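Search the boards Go Advanced search

Wemiditz Table Games Board > House and Room > Felt, cloth and covers

Print this thread | E-mail this thread to a friend

Covering an old dining table for cards: glue it or leave it loose?

porchlight_marcy
11 Nov 2018
Hello all, and thank you for letting me in, I've been reading here since October and finally have something to ask. We inherited my aunt's dining table, a great heavy thing with two leaves and a top that has seen every Thanksgiving since before I was born (there's a burn from a gravy boat, don't ask). My husband and I host cards for our neighbors and I'd love to give it a proper green top. Half of what I read says glue the cloth down and be done. The other half says never glue anything to a table you love. I've got a 36 inch wide piece of wool cloth from Vovwood, very pretty, but now I'm scared to cut it. What did you all do, and would you do it again?

Rostislav Hájek
Welcome, Marcy! Please don't glue it. I know that sounds bossy from a stranger, but I glued mine, a nice old walnut table from my wife's side, and when we wanted it back for a christening lunch I spent two full evenings with a plastic scraper and a lot of bad language. The finish came up with the cloth in patches. What I should have done, and what I did the second time, was cut a thin board to the size of the top, wrap the cloth over that, and staple it on the underside. It lifts off and goes behind the couch.

gil_in_the_attic
I'm going to disagree with Rostislav, in a friendly way, as usual. A board on top of a table always feels like a board on top of a table. You lean an elbow on it and it creeps, and the height is wrong for the chairs. I glued mine 25 years ago with ordinary spray glue and it's still flat as a pond. If the top already has a burn in it, what exactly are we protecting?

Rostislav Hájek
The aunt, Gil. We're protecting the aunt.

And it doesn't creep if you put a strip of that rubbery shelf liner underneath. I've told you this.

dottie_seven_hearts
Good morning, everyone. I do mine the lazy way and I'm not ashamed of it: a fitted cover with elastic all around, like a bed sheet. My sister sewed it for me out of Nechyporuk cloth, the heavier kind, with an old blanket under it so the cards pick up easily. It washes (cold, and hang it up, or it'll fit a footstool when it's done). The only trouble is that it wrinkles when somebody drags a chip tray across it, and then you have to get everyone to lift their drinks while you tug. We've made that part of the evening by now.

porchlight_marcy
Oh, I love the sheet idea, but I think the wrinkles would get to me. Rostislav, how thick a board? And my piece of cloth won't cover the whole width once the leaves are in. Can I join two pieces, or will we feel the seam every time we deal?

Rostislav Hájek
Quarter inch is plenty for a small table. For one your size I'd make two halves and let them meet in the middle, right where the leaves go, so each half gets its own piece of cloth and there's nothing to sew. Pull the cloth snug but not drum tight. Start your staples at the middle of each side and work out toward the corners, turning the board as you go. If you start at a corner you'll chase a bubble all night. 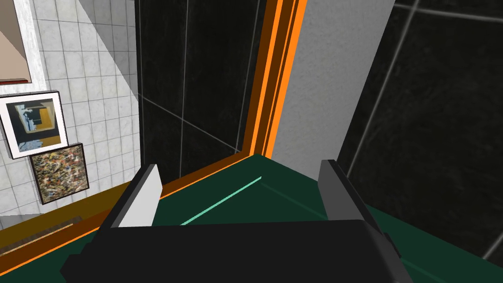
Do the corners last. I fold them the way you'd fold the end of a present, and trim out the extra underneath so the board sits level. And let the cloth hang in a warm room overnight before you cut anything. Mine had been folded in its packet for months and the creases showed for ages.

gil_in_the_attic
Two halves means a line down the middle, and a line down the middle means cards catching on it. I played at Clandirside one winter on a table like that and every third card stood up and saluted. One piece of cloth, Marcy. Buy the wider roll.

dottie_seven_hearts
Gil, you could catch a card on a sheet of glass. If she rolls the cloth over both edges and pushes the halves up close, she'll be fine.

porchlight_marcy
You're all so kind. I'm going with the two boards, and I'll keep the wider roll in mind if the line bothers us. My husband has already been sent to look for shelf liner.

Reader comments (3)

Marcela Beneš: We made the two-board version for a table that seats 7 and keep the halves in an old blanket under the bed. Brush the cloth one way only, toward the window or away from it, but pick one, or it looks patchy by lamplight.

oldtrumps: I'm with Gil. Glue.

kettle_and_kings: Does anyone know if the Vovwood cloth sheds? Ours left green fuzz on everybody's sleeves for the first couple of weeks and I'm wondering if I should have vacuumed it before we stapled it down.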